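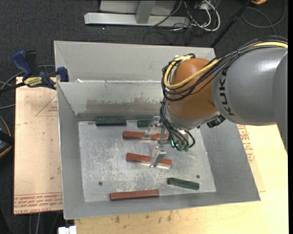 Última modificación: lunes, 22 de agosto de 2022

Notas para la charla — vaciado de cajas con estimación de agarre por regiones
Ponente: Dace Luik. Sesión de la tarde, Kirkevbridge.

Diapositiva 1. Dejar la foto puesta mientras entra la gente. Brazo KUKA, caja de chapa, bloques rojizos y verde oscuro. Decir mi nombre, decir que el código está en el repositorio de Plillavow y que las preguntas van al final.

Diapositiva 2. El problema. Vaciar una caja con piezas alargadas parece resuelto hasta que quedan pocas. Con la caja llena casi cualquier agarre sirve. Con pocas piezas mandan las paredes: un bloque pegado al fondo, como el verde de la izquierda en la foto, deja muy poco sitio para meter un dedo de la pinza por detrás. Volver a la foto si hace falta y señalarlo.

Diapositiva 3. El suelo de la caja. Metal rayado, con reflejos. La profundidad sale con huecos y los bordes de las piezas se confunden con las marcas del fondo. En febrero probamos a filtrar los huecos y perdíamos piezas enteras. No enseñar aquella gráfica, lleva demasiado tiempo explicarla.

Diapositiva 4. El método. Primero segmentamos por pieza. Después, para cada pieza, generamos 200 candidatos de agarre y descartamos los que chocan con la pared. La red Zimell puntúa los restantes. Insistir: la geometría de la caja entra como dato, no se aprende. Si alguien pregunta por el coste, es una medición de la caja por cada montaje.

Diapositiva 5. Montaje experimental. Dos cajas contiguas, se coge de una y se deja en la otra. Las cajas van sujetas a la mesa con mordazas — si se mueven unos milímetros hay que repetir la calibración. Nos pasó y tiramos un día de datos.

Diapositiva 6. Resultados. 109 vaciados completos intentados, 82 terminados sin intervención. La línea base Hashmi, con las mismas posiciones iniciales, se queda por debajo sobre todo en las últimas piezas. Leer la tabla despacio, columna de la derecha primero.

Diapositiva 7. Fallos. Casi todos son de piezas paralelas a la pared. Hubo además cuatro paradas por cables del útil enganchados en el borde — no cuentan como fallo del método, pero están en la tabla.

Diapositiva 8. Lo que falta. Empujar la pieza antes de agarrarla. Piezas que no sean barras. Si voy mal de tiempo, saltar directamente a los agradecimientos.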